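Tea Breaks and Talk: How Students at Stevmont Share a Kitchen
Final report, Everyday Life module
Imani Schumacher and Pranab Kanagaratnam
29 Jul 2024

Why we picked this

When we moved into the Stevmont residence in December, neither of us knew a soul, and most of the friends we have now we met while waiting for the kettle. So when our tutor, Ilaria Longo, asked for a topic close to home, we didn't have to look very far (one flight of stairs, in fact!). We wanted to find out whether other people had the same experience, and what makes somebody stay and chat when they could carry their drink back upstairs.

What we did

We put a short questionnaire under 50 doors and got 18 back, which pleased us more than it probably should have. We also sat down for longer talks with 2 residents, Cletus Okafor and Myrtle Yazzie, who were both very generous with their time and their cookies.

What people told us

Most of the answers came back to seating. The downstairs kitchen has a proper table and people linger there, while the upstairs one has only a counter, and everybody we asked said they leave it as soon as their water boils. Myrtle also felt that having your own cup on the shelf makes a kitchen feel like yours, and several of the questionnaires said much the same thing in different words.

A pink cup on a white tabletop.

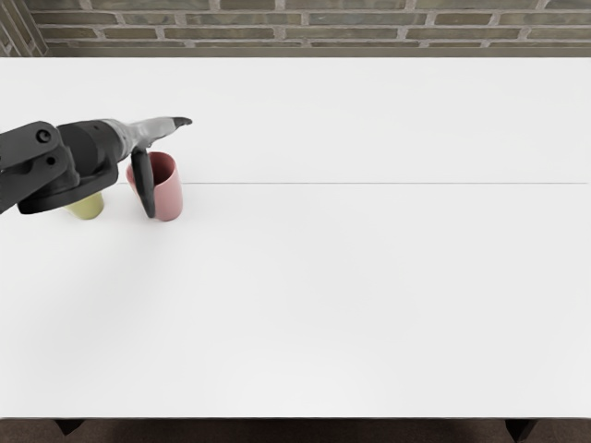

What we would do differently

We asked far too many questions about food and hardly any about time of day, and Cletus pointed out that evenings are a different world from mornings. We'd also like to visit the Grenance residence next, where the kitchens are bigger and the tables are shared by two floors.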